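Grila magazine, new cover – what do you think?
Fashion Press & Editorials board, February 2018

ilse_m
My copy came this morning. The photographs are by Geert Dijkstra and the whole story has 14 pages, all in grey wool coats from Flasholm. I think it is the best cover they made since October. The light on the face is very soft and there is almost no text on it, only the title.

pocketsquare
I have to disagree. The coats are beautiful, but the cover could be from any magazine. Grila was more brave before. Now I see the Flasholm name on the cover story and also on the first 2 advertisements, and I ask myself who is choosing the clothes.

ilse_m
That is a fair question, but they always worked like this. The Iltano issue was the same and everybody loved it. For me the styling is the strong part. Look at page 19, where the collar is turned up and closed very high under the chin. It changes the whole shape of the coat.

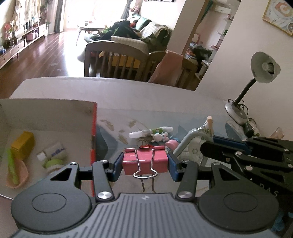
I would also say that Dijkstra is better with a plain studio wall than outside. His beach pictures last year were nice – but I forgot them after one week.

marrow
Is there a second cover? The shop here had only one, and a friend told me about a version with a hat.

pocketsquare
Yes, subscribers get the hat. It is by Ông, the milliner, and it is much stronger. They should have used it for everyone. Ilse, I looked at page 19 again and I still find it stiff. She looks like she is waiting for a bus.

ilse_m
I like people who wait for a bus in a good coat. But now I am jealous of the hat. Marrow, if you find it for a normal price, please write here where.

marrow
I will ask in the shop tomorrow. They keep old issues in the back for five euros.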